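Stindlow Parts & Service
Grippers > Hand-held > Finger sets > Nestura two-finger, black

Nestura replacement finger set (pair)
Fits: Nestura hand-held gripper, all handles
Sold as: one left finger, one right finger, pads fitted
Status: in stock, read the pad notice first

Pad notice, updated September

We stock this set and we will sell it to you, but we no longer repeat the maker's claim that the pads are "good for the life of the finger." Customers have been sending them back with the pad lifting along the top seam, and our own bench set did the same thing. A lifting pad lets a smooth part slide when you squeeze, and the first sign is usually a part on the floor.

Nestura's position is that this comes from cleaning with solvent. Maybe. We cleaned ours with a dry cloth and the first pad let go at 134 hours. Kariuki, who mold the pads, told us the adhesive was changed and the problem is closed. They did not tell us which batches got the new adhesive, and there is nothing on the bag to go by, so we are treating every pair as old stock until somebody shows us otherwise. 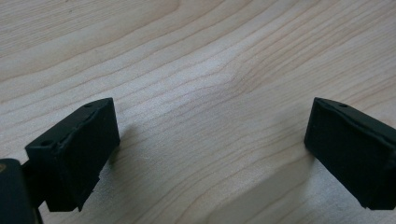 Nestura finger set, jaws open. Check the seam along the top of each pad and the rim of the finger for chips.

What we suggest

Look at both seams before each shift, with the jaws open and good light. Run a fingernail along the seam. If it catches or the pad moves, take the set out of use. Fuzz on the pad face is wear and can be lived with for a while. A lifted corner can't.

Do not glue a pad back down. We tried two over-the-counter glues and both set hard enough to change how the finger grips – one of them cracked the first time we closed on a metal part.

Don't carry anything over a person's hands or feet with these, whatever the load chart says. The chart was made with new pads and we have not seen one made with used ones.

Chipped rims are a separate matter. Small chips have not caused a drop in our testing, but they do scratch soft surfaces. If you work over finished wood or painted panels, put a mat down.

Specs as supplied by Nestura
Rated grip cycles: 500 thousand (finger body only, pads not stated)
Finger color: black
Pad color: black
Warranty: 90 days, pads excluded

That last line sits oddly with "life of the finger," and we have asked about it. No answer yet.

Alternatives

The Brerov set fits the same handle with an adapter and has pads held by a clip. It costs more and we have put over 100 hours on one pair without trouble, which is too short a run to recommend it on.

Returns

Stindlow will take back any Nestura set with a lifted pad, opened or used. Send both fingers, and please leave the pad as you found it.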